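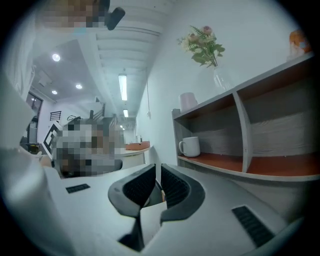 Hera hand-held gripper: frequently asked questions
Last updated 2 July 2020

What is the Hera?
Hera is a gripper which you hold in your own hand. You do the task with it, and the recording is later used to teach the same task to a robot arm. It is made by Atov. The robot does not need to be in the room when you record.

Do I need experience with robots?
No. Most people who record for us had never touched a robot before. We ask for one practice session before your recordings are counted in a project.

How is this different from remote control?
With remote control you sit at the Berhe station, move two handles, and the arm follows you. You can see at once if the arm cannot reach something. With Hera you work faster and your movement is more natural, but it is easy to do something that the arm is not able to repeat. For this reason please keep your wrist calm and do not turn it more than you need.

Can I record at home or in an office?
Yes, ordinary rooms are very welcome. Shelves, desks, cups, flowers, all this can stay where it is. Please do not tidy up specially for the recording.

What is the checkered board for?
It is for calibration. Show it to the camera before the first recording of the day, and again if the gripper has fallen down. The board must be flat. A bent board gives bad numbers and we will have to ask you to repeat.

May other people be in the room?
Yes, if they agreed to it. Faces are covered with blocks before anybody outside our office sees the material.

How should I hold and close the fingers?
Close them slowly, until the object is held, and then stop. The black pads are soft rubber and they will bend if you press strongly. Please keep your other hand away from the object, because the robot will have only the gripper.

How many recordings make one task?
A simple task, for example moving a mug from one shelf to another, needs 2000 recordings. Tasks with two steps need 4000. These are shared between all people in the project.

I made a mistake in the middle. Should I delete it?
Do not delete it. Finish the movement, mark it as "failed" in the Fitgate app and start a new one.

The upload stopped at 11 percent. What can I do?
Leave the app open and connect the gripper by cable. This is a known problem of Fitgate version 2 and we hope to correct it in September.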